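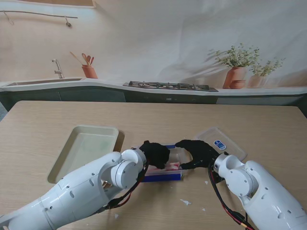
4. ラベルの貼り付けと登録(Rendaten 本体が設定済みの方はここから)

ラベルは貼る前に下準備が必要。3章でテスト印刷まで済んでいること。まだの人は3章へ戻る。貼る相手は平らな面のある容器ならだいたい可。ガラス、ホーロー、缶、いずれもOK。いちばん楽なのは写真のような透明なプラスチック容器で、中身の残りが見えるからラベルには品名と日付だけ入れればいい。青い台と明るい木目のテーブルくらい色に差があると透明な容器の縁も見失わない。白いテーブルで作業する人は下に色のついた布を一枚。布が毛羽立つものはだめ、糊に付く。

4-1 用意するもの
・Rendaten 本体、電源アダプター
・24mm幅のテープ(Flidlow 製の耐水タイプ推奨。普通タイプは冷蔵庫に入れると端が浮く)
・乾いた布、消毒用アルコール
・スマホ(Ocampo アプリを入れておく)

4-2 貼る面の準備
1. 容器を空にして洗う。油っぽいものを入れていた容器は二度洗い。
2. 完全に乾かす。急いでいても自然乾燥。ドライヤーは容器が反ることあり。
3. 貼る面だけアルコールで拭く。
4. 指で触らない。触ったら3からやり直し。

注意:湿度が85%を超える日は貼り付けを避けてください。糊の効きが悪いです。梅雨どきは除湿してから。

4-3 印刷
1. 本体の電源を長押し。ランプが緑になるまで待つ。
2. アプリで「新しいラベル」→「台所」。
3. 品名を入れる。長い名前は自動で小さくなるが、読みにくいので短めに。「薄力粉」で十分、「国産薄力粉お菓子用」は長い。
4. 日付を選ぶ。開封日か期限か、どちらかに統一。混ざると後で困ります。
5. 部数を確認して「印刷」。初期値が2になっているので、1枚でいい人は必ず直すこと。テープがもったない。
6. カッターの音がしてから引き出す。音の前に引っぱると送りがずれます。

メモ:文字の向きは容器を棚に置いた状態で考える。引き出しにしまう人は蓋に貼るので横長、棚の人は側面なので縦長でも可。
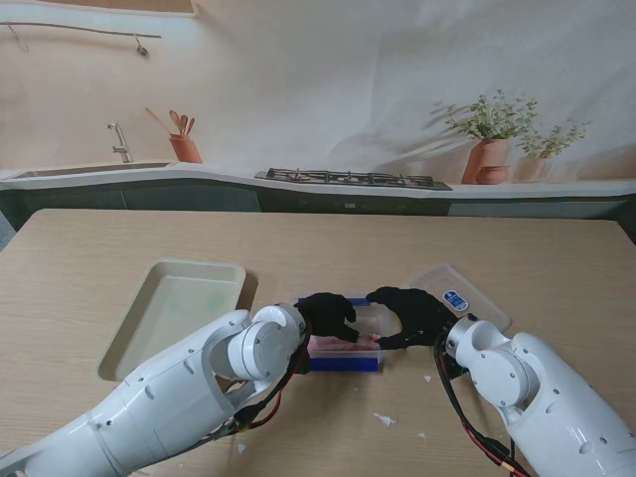 4-4 貼り付け
1. 剥離紙を端から少しだけめくる。全部はがさない。
2. 位置を決めて端を押さえる。蓋と本体の境目にかけない。開けるたびに切れます。
3. 残りを引きながら、布で中央から外へ。
4. 気泡が残ったら、はがさず布でゆっくり押し出す。
5. そのまま一晩。その間は洗わない、冷蔵庫に入れない。

注意:食洗機は翌日以降。上段のみ。下段は熱が近く、Flidlow の耐水テープでも文字が薄くなります。電子レンジは不可。金属色のテープは絶対にだめ。

4-5 アプリへの登録
1. Ocampo で「読み取り」を押し、ラベルのコードにスマホを向ける。
2. 保管場所を選ぶ。初期の候補は「棚」「冷蔵」「冷凍」。足したいときは右上の+。
3. 残量のお知らせを使うなら、ここでオン。後からでも変えられるが場所がわかりにくい(設定→家の在庫→通知→詳細)。
4. 保存。一覧に出れば完了。

家族で使う場合は、登録の前に全員を同じ「家」に入れておくこと。後から合流させると在庫が二重になり、片方を手で消すことになります。面倒です。

4-6 うまくいかないとき

エラー653が出る
テープの種類が違う、または奥まで入っていない。蓋を開けて入れ直し、カチッというまで押す。それでも出るなら別のカートリッジで試す。

コードが読めない
透明テープに印刷していませんか。中身の色が透けて読めないことが多いです。白地に変更。光の反射も原因になるので、照明の真下を避けて少し斜めから。

角がはがれてくる
拭き取り不足か、曲面に貼っている。丸い容器はラベルを短くするか、蓋の上に貼る。一度はがれたものを貼り直しても持ちません。刷り直し。

はがしたあとに糊が残る
ぬるま湯にしばらく浸けて、布でこする。シンナー、除光液は容器が曇るので使わないこと。

日付が一日ずれる
本体の時計が合ってない。アプリの「本体設定」→「時刻を同期」。電源を抜いたままだと時計が止まるので、1月の休み明けなどは先に同期を。

補足:旧型をお使いの方は4-3の手順2が違います。「台所」がなく「家庭」の中に入っています。それ以外は同じでだいじょうぶです。

本章の改訂:2025/10/18 担当 Asnakech Kassa(Dillgate 取扱説明書係)
修正箇所は4-3の部数初期値と、4-6のエラー653の項目。5章の冷凍用ラベルはまだ旧版のままなので、テープの型番は箱の表示を優先してください。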